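About us

Hanska is a small company that gathers demonstrations for robot learning. Clients send us a task description, a robot set-up to match and a quality sheet. We send back recorded episodes, each with its joint data, its camera streams and a plain written label. We do not train the models ourselves. Several of our clients do, and a few only want the examples so that they can test a model they already have.

The company was registered as Teshome Data Services and took its present name in May, when the recording work became the main part of the business. The older labelling work is still done under the Teshome name and has its own page on this site.

What we record

Most of our work is tabletop manipulation with two arms: picking, placing, sorting, handing over and stacking. The arms are fixed to an aluminium rail at the front edge of the table, one at each end, and they share the space in the middle. A task is usually short. An operator carries it out, the episode is saved, the objects are laid out again in a different arrangement and the next episode begins.

Wooden building blocks are our standard test objects. They have flat faces, a few simple shapes and strong colours, so a written instruction can refer to one of them without much doubt: "put the small purple triangle on the orange block". Rectangles are the easy case. Triangular prisms are harder, as a parallel gripper has only one good pair of faces to close on and the sloped faces tend to turn the block in the fingers. We ask operators to show more than one way of approaching a prism, and the label says which was used.

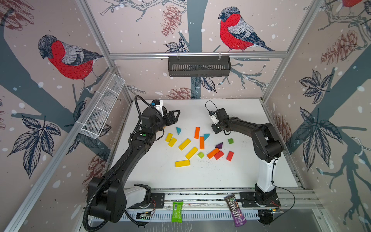
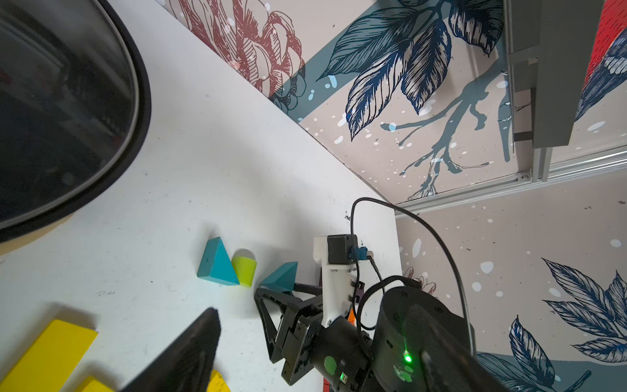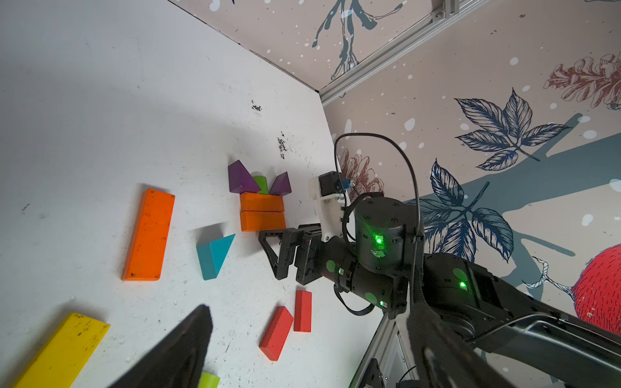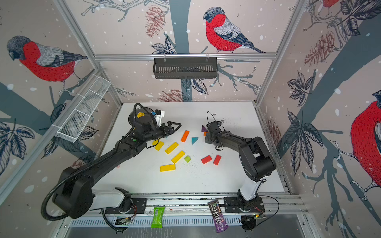
Two-arm block work, table and wrist views

Muireann Mac Giolla
Head of Data Collection, Hanska

How an episode is made

Every task begins with a layout card. The card says which kinds of object must be on the table and which part of the table they must fall in, but it does not give exact positions. Operators are told to scatter the blocks and to leave some touching. A set in which every block stands clear of its neighbours produces a model that fails as soon as two of them meet.

Each episode is recorded from a fixed camera that takes in the whole table and from small cameras carried at the wrists. The fixed view shows where both arms are. The wrist views show the last part of the approach, with the gripper's own fingers in shot, and they often catch the other arm as well. We keep all of this. Clients who want only one view can drop the others on their side, but a view that was never recorded can't be put back.

The operator may pause, miss a grasp or try again. Retries stay in the file and are marked as retries. An episode is thrown out in the following cases:

- a camera stream has a gap in it
- an arm touches the rail or the other arm
- the operator's hand enters the work space
- the end state does not match the label

Thrown-out episodes are held in a separate folder for 12 weeks in case the client wants to study failures, and then deleted.

Labels

Labels are written by a person who did not operate the arms for that episode. They work from the recording alone. If the label writer and the operator disagree on what was done, the episode goes to a third reader, and if it is still unclear we leave it out of the delivery. We use everyday words for objects and colours. The word list has 46 entries and is sent with each delivery, together with a note of any word added since the last one.

Colour names caused more trouble than we expected. The same block was "teal", "cyan" and "blue-green" in three early batches, depending on the camera the label writer had been looking at. We now allow one name for each block in the main label, and put the others in a second field so that a client can train on varied wording if that is wanted.

Surroundings

We make no attempt to keep the background plain. Patterned walls, a marked table top, baskets hung at the side and everyday packets within view of the cameras are all part of the material. A learning system that has seen only a clean white box tends to treat any other background as a fault. Background changes are noted in the session record, so that a client can hold one background back for testing.

Lighting is noted too, in three grades. We have tried to give a measured value instead and dropped it, as readings taken at the table and at the wrist did not agree closely enough to be useful.

Delivery format

One delivery is a set of numbered episodes, a session record, the word list and a checksum file. The reference delivery we give to new clients has 1005 episodes over 6 tasks, all of them two-arm block work. It can be read with our own loader, Zimurance, which is free to clients and comes with the source code. Zimurance checks that the joint data and the video line up in time, reports any episode that fails and does nothing else - it will not resample, crop or repair.

Episodes are supplied at the rate they were recorded. Clients have asked us to smooth the joint data before delivery. We prefer not to, but will supply a smoothed copy beside the raw one on request.

Operators

Operators are employed by us, not paid by the episode. Payment by the episode gave us fast, near-identical recordings, and we stopped it after the first trial. A new operator spends the first two weeks on single-arm work, then moves to the two-arm tables. Recordings from the training period are not included in any delivery.

Each operator has a number, and the number is given in the session record so that clients can split their data by operator. Names are not given out.

Clients and partners

Our longest running contract is with Fundex, for whom we record sorting and stacking tasks. Other contracts are covered by confidentiality terms. We accept work from universities at a lower rate if the data can be made public within a year of delivery.

We don't record in clients' own buildings. Tasks that need food, liquids or anything heated are also outside what we can do at present.

Getting in touch

Send us the task in a paragraph or two, with the objects you have in mind and the views you need. A layout card for a similar task helps if you have one. We will reply with a trial plan and a price for a first batch, and you can reject the batch against your own quality sheet before agreeing to more.

Page last revised 5 November 2021.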